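Report the failed grasps too

The headline number in most papers on learning manipulation from hand-held grippers is the hours of demonstration collected. I think it is the wrong number to lead with, and I say so as one of the people who has led with it. At Prellstead we put it in the first line of an abstract in June, and reviewers were happy with it.

The method itself is sound. A person holds one gripper in each hand, does the task at something close to normal speed, and the cameras record what the gripper would see if an arm were carrying it. No arm is tied up. The trajectories come out smoother than teleoperated ones, and a new operator can be useful within an afternoon. For tasks such as shelving books, where the hard part is getting a fingertip under a cover or turning a spine to face the right way, the gain over teleoperation is large enough that I would not go back.

My objection concerns what happens between recording and training. In our shelving set, Losach, we recorded 1,000 episodes and trained on 977. The missing 23 were removed by Mehwish Rana and me because the book slipped, or the operator regrasped, or the stack fell over. Removing them is standard practice, and the usual argument for it is that a policy should imitate success. Yaroslav Derkach put them back with a label attached and retrained. The success rate on the first attempt barely moved. Recovery after a bad first grasp improved clearly, in particular with thin books lying flat, which had been our worst case.

The result is small and I do not want to overstate it. It is one task, one room and one gripper design, and 23 episodes do not make a distribution. Sharada Rao has pointed out that operators behave differently when they know failures will be kept: they stop restarting the episode and begin to work their way out of trouble, so part of the effect may come from better recovery footage and not from the label. I agree with her, and would add that this is a reason to keep the failures, whichever explanation holds. Either way the information was in the recordings and we had been deleting it.

There is a second cost to deletion. A group that publishes only clean episodes leaves readers with no means of judging the tool. If compliant pads lose hold of glossy covers at shallow angles, that is a property of the hardware and it ought to be visible in the data. When the Kindwood set was released with 800 episodes and no discard count, we spent weeks comparing our grasp rates against theirs before Krishnamoorthy Kandasamy asked how many had been thrown away. The comparison had no meaning without that figure.

My proposal is modest. Publish the discard count next to the episode count. Keep the discarded episodes in a separate folder with a one-word reason. Record both the head view and the gripper view for them, as the cause of a slip is often plain in one and hidden in the other. The storage cost is trivial beside what is already being kept.

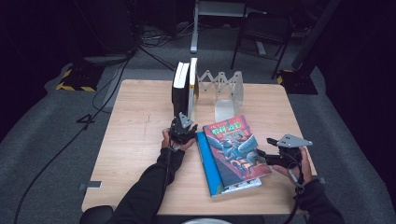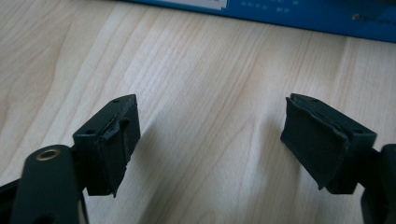 Book handling with hand-held grippers, on a wooden table top.

Does keeping failed episodes make the trained policy worse?

In our tests it did not, provided the failures were labelled. We have not trained on unlabelled failures, and I would expect first-attempt success to fall if the policy had no way to tell the two kinds of episode apart.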